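Scope of demonstration task for a two-arm student project
Posted in School and College Projects

Koval Robotics Club
Posted Sep 27, 2026

Our club has been accepted into the student division of the Tilus Challenge, and we would appreciate guidance from groups that have entered before. The team has 14 members, most of them new to programming. The rules require one tabletop task performed by two arms without a person touching the objects once the run begins. We intend to submit dish sorting. Our adviser has asked us to settle the list of objects before October, and the members disagree on whether a varied set will cost us too much practice time. A written task plan is also required, and we are uncertain how detailed it should be.

Vomus Student Engineering

Our group entered the same division last year with a dish task, and the following may be of use.
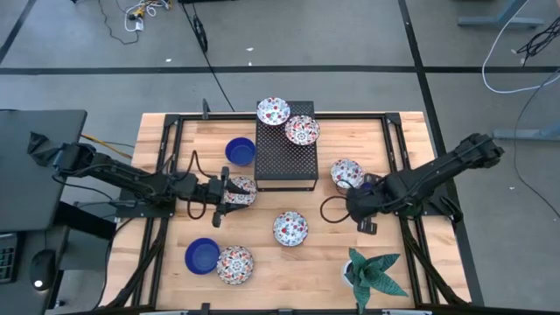
The object list should be settled before any programming begins, and it should be written into the task plan in full. We recommend a modest amount of variety. A table that holds both plain blue bowls and white ones with floral patterns gives the team a sorting rule that a judge can understand at once, and the program does not need to read fine detail to follow it. A raised stand is also worth including, as it obliges the team to plan for two heights. We advise against placing a bowl so that it overhangs the back of the stand until the lower positions are reliable. Items that are not part of the task, such as a potted plant, may share the tabletop, but the plan should name them and state that the arms are to leave them alone.

As to the length of the plan, ours ran to two pages. The judges returned it once and asked for a clearer statement of which arm was responsible for the middle of the table. Please assign that area to one arm at a time.

Brato Makers

Use plastic bowls. We did not and regretted it.

Tilus Entry Help Desk

Please note that the task plan is submitted separately from the entry form. Teams should quote their registration number on both documents. The plan may be revised until the October deadline, but the object list may not be changed after it has been approved. Replacement of a broken item with one of the same size and color is permitted. Questions about individual entries should be sent through the team portal under topic 3410.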